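Trucos para la basura de la cocina: cuáles sirven y cuáles no

Actualizado el 23 de octubre de 2025

Llevo años leyendo consejos sobre el cubo de la basura y la mayoría me parecen escritos por gente que no baja la suya. Bicarbonato en el fondo, cáscaras de limón, posos de café, papel de periódico doblado en forma de barquito. He probado casi todos en mi cocina, que es pequeña y tiene el cubo a un paso de los armarios, de modo que cualquier olor se nota enseguida.

El bicarbonato

Echar una cucharada debajo de la bolsa no hace daño. Tampoco he conseguido notar que haga mucho más. Lo dejé 10 días en un cubo sí y en otro no, con la misma clase de restos, y olían igual de mal los dos. Si alguien lo usa y está contento, que siga, es barato. Yo prefiero sacar la bolsa antes.

Las cáscaras de limón duran una tarde. Después son basura orgánica como cualquier otra, y encima mojada.

El cubo de rejilla

Se venden mucho los de malla porque pesan poco y quedan bien en la foto de la tienda. El argumento de que "ventilan" me hace gracia: con una bolsa dentro no ventila nada, y sin bolsa se escapa todo lo que sea más pequeño que el agujero. Para papeles de escritorio, perfecto. En la cocina obliga a poner siempre bolsa, y una que no se rompa, porque el líquido que se salga acaba directamente en el suelo.

Compré uno de la marca Golton en febrero y ahí sigue, así que tampoco voy a decir que sea un desastre. La bolsa hay que doblarla bien por fuera del borde, con un palmo de sobra. Si queda justa, se cae hacia dentro con el primer envase que pese algo. Las gomas para sujetarla (Stostard vende unas de colores) cumplen, pero una goma ancha de las de toda la vida cumple igual.

Los briks de leche

Con los cartones pequeños, los de pajita, hay una manía muy extendida de tirarlos tal cual, de pie y con la pajita puesta. Ocupan lo mismo que llenos y siempre les queda un culín. Ese culín es el que huele al segundo día, por mucho bicarbonato que uno eche.
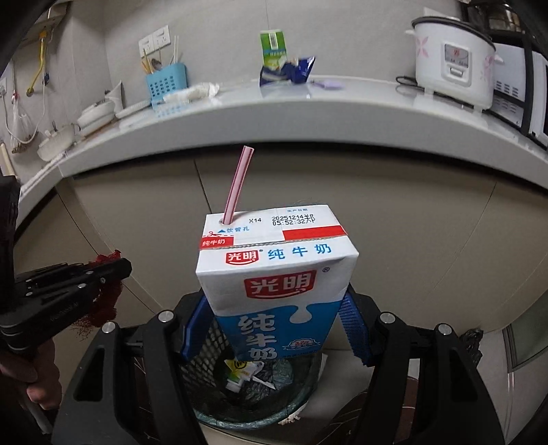
¿Hay que enjuagar el brik antes de tirarlo?

Depende de cuánto tarde en salir de casa. Si la bolsa se baja esa misma noche, basta con escurrirlo bien boca abajo en el fregadero. Si va a quedarse más tiempo, un chorrito de agua, agitar y vaciar. No hace falta jabón ni agua caliente.

Lo de cortarlo y aplanarlo tiene más sentido de lo que yo creía. Muchos cartones traen impresas unas tijeras y una línea de puntos para indicar por dónde cortar, y aun así los he visto abrir a mordiscos. Con el cartón cortado se vacía el resto en un momento y luego se dobla sin que salpique. Aplastarlo con el pie sin haberlo vaciado es mala idea, lo sé por experiencia y por un zócalo.

La pajita va aparte. Meterla otra vez por el agujero del cartón, como recomiendan en algunas páginas, solo me ha servido para que hiciera de muelle y no se dejara aplastar. Y en cuanto al contenedor, cada municipio manda: donde yo vivo el brik va con los envases, pero conviene mirarlo en la web del ayuntamiento y no fiarse de una página como esta.

Las pinzas para no agacharse

Otra compra que miraba con desconfianza. Las pinzas de mango largo sirven para recoger un pañuelo o un envoltorio que se ha quedado fuera del cubo, y a quien tenga mal la espalda le ahorran bastante. Las Rundent que probé agarran bien las cosas con forma. Con un papel fino pegado al suelo hay que insistir. No compraría unas caras para estrenarse, ni creería a quien dice que con ellas se recoge "cualquier cosa".

Las bolsas perfumadas

No. Huelen a basura con lavanda. Las Lại sin perfume me han salido más resistentes que las perfumadas que tenía antes, y gasté 33 para comprobarlo. Puede que fuera un lote bueno.

El color oscuro sí me convence, aunque sea por pura apariencia: en un cubo de rejilla se transparenta todo, y una bolsa clara enseña el desayuno a las visitas.

Lo que hago yo

Bolsa oscura bien doblada, envases vacíos y planos, nada líquido dentro y fuera de casa cada 2 días, aunque no esté llena. En verano, a diario. El cubo se lava con agua y lavavajillas cuando toca, y se seca antes de poner otra bolsa, porque la humedad del fondo es la que luego se pega y rompe el plástico.

Sobre los ambientadores que se enganchan a la tapa escribiré otro día, tengo uno puesto desde la semana pasada y de momento no le encuentro la gracia.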